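Workshop Tips: House Rules for Folding and Sorting with Hand-Held Grippers

Typed up fast between shifts. Most of these started as arguments. If one is wrong come tell me and I'll fix it -- Somtochukwu Oyewole

Before you start

Clear the table. All of it. Mugs, pens, tape rolls, your phone. Anything left on there ends up in the recording, and then the policy learns that a shirt comes with a phone next to it.

Wipe the top. Dry cloth, then a damp one if there's lint. Dark socks leave more fluff than you'd think.

Sleeves up, rings and bracelets off. Long hair tied back. Lanyards go in a pocket or on the hook, never round the neck while you lean over a table.

Check the finger tips. Squeeze them shut, look for a gap. If one side is worn or starting to peel, swap both sides together. One new tip and one old tip pinch crooked and you'll be fighting thin fabric all morning.

Wipe the lens with the lens cloth. The lens cloth lives in the top drawer. Your T-shirt is not the lens cloth.

Start the recorder, open and close the gripper fully, then look at the preview. Full open, full close, every session. Skip it and the width readings come out off and we find out a week later.

Cables

Cable goes behind you and down. Never across the table, never between two people.

Leave slack. Enough to reach the far corner without a tug. If you feel a tug, stop and sort it out, don't stretch.

No loops on the floor where people walk. Tape anything that crosses an aisle. Flat tape, pressed down, both edges.

Unplug by the plug. We have replaced enough connectors.

Handling cloth

Pinch edges, not middles. Hems, collars, cuffs, waistbands. A pinch in the middle of a T-shirt pulls up a tent and takes the layer under it too.

Shallow pinch. Come in low, tips nearly flat to the table, close slow. If you stab down you drag the table surface and the tips wear out fast.

Lift a little before you pull. A small lift tells you if you have one layer or two. Two layers when you wanted one -- put it down, let go, try again. Keep recording. Retries are good data, we want them.

Pulling pieces out of a pile: top one first. Dragging from the bottom looks quick and makes a knot of everything else.

Stretchy stuff goes slower then stiff stuff. Jeans forgive you. Leggings don't.

Buttons and zippers. Keep the tips off them if you can. Metal zippers chew the soft pads.

Don't use your free hand to help. This is the one everybody breaks. If your fingers smooth a sleeve in the middle of a take, the robot has no fingers to copy that with. Mark the take and go again.

Two people at one table

Agree who goes first. Say it out loud.

Stay on your own side unless you've called it. "Crossing" is the word we use. Short, hard to mishear.

Nobody grabs the same garment from both ends without calling it either. Seams go pop.

Keep gripper bodies a hand apart. They knock and the camera mount shifts, and a shifted mount means a new calibration and the last few takes are suspect.

Watchers stand back. If you're not holding a gripper you're not leaning on the table.

Takes and naming

Max take length is 5 minutes. Longer files are a pain to check and people get sloppy toward the end.

Break after 18 takes. A real break, sit down, shake your hands out. Nhi Tạ tracked our errors through December and the dropped garments all bunched up late in long runs. So, 18. No heroics.

Bad take? Mark it bad right away. Don't delete. Don't tell yourself you'll remember, because you won't.

Name by garment and task, in that order. Shirt-fold, towel-stack, mixed-sort. No nicknames. "Blue one again" helps no one.

Set 497 in the Hedside batch is still missing its notes sheet. If it's yours, please, fill it in.

Mixing up the clothes

Rotate. Same shirt all day gives you a robot that can fold one shirt. Change the pile every 6 takes -- different color, different weight, different size.

Start positions matter as much as the clothes. Bunched, flat, inside out, half under something. Real laundry never lands square.

Don't pre-smooth. Drop it and leave it how it fell.

Wash the stock. Plain detergent, no softener, softener makes everything slippy and changes how it grips. Put the clean pile back in the Zokus crate, the worn out stuff in the Lu crate. Crates are labeled. Please read the labels.

Clothes with big logos or somebody's name on them stay out of the stock. Donate something plain.

People in the recording

Anyone who could end up in view gets told first. Says no, you turn the table or you wait. That's it, no discussion.

Faces get blurred before anything leaves the building. Check the blur by eye, beginning, middle and end. The automatic pass misses people from the side.

Screens count too. Lock any monitor the camera can see. Mail, chat, badges, whiteboards, same rule.

Visitors sign the sheet by the door before coming past the benches.

When the real arm is running

Separate rules for this, posted on the cage, but the short version.

Know where the stop button is before you power up. Touch it with your hand. Then start.

Slow speed for any new routine. First run of anything is slow, I don't care how good it looked in simulation.

Hands out of reach while it's live. Cloth fell on the floor? Stop the arm, then pick it up. In that order.

Never work the arm alone after 7 in the evening. Two people or it waits till morning.

Loose fabric near joints is how you get a wrapped sleeve and a burnt motor. Keep the spare pile off the arm's side of the table.

Putting away

Grippers back on the stand, fingers open. Closed fingers flatten the pads overnight.

Batteries on the charger, and only the charger that came with them.

Coil cables loose, over-under, not wound tight round your elbow.

Copy files to the Zusance drive, wait for the check to finish, then clear the card. Wait for it. A card cleared early is a morning gone.

Fold the stock by hand. Yes really. Crate it.

Log anything weird. A sticky trigger, a flickery preview, a wobbly mount. One line is fine. Tape a note on the gripper as well so the next person sees it befor they pick it up.

Small stuff that helps

Stand on a mat if you're on a long run.

Table height at your hip bone. Lower and your back goes, higher and your wrist bends wrong for low pinches.

Swap hands if you can do it cleanly. Log which hand.

Talk less during takes if the mic is on.

White table, white towels -- bad combination for checking edges later. Do the white towels on the gray mat.
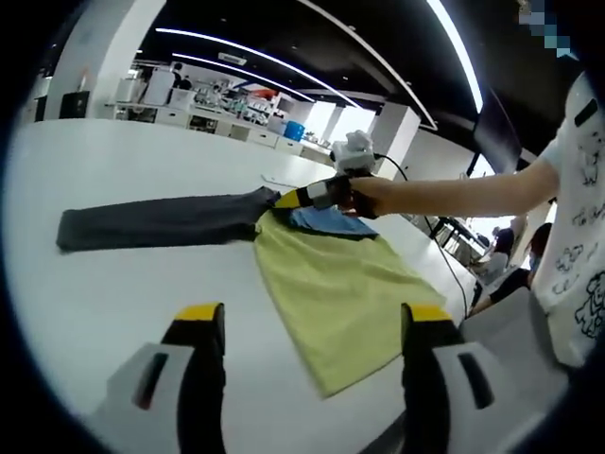
Do I have to redo the open-and-close check if I only changed the finger tips?

Every time the tips come off, run it again. New pads can sit slightly thicker or thinner, so the old closed reading may be wrong.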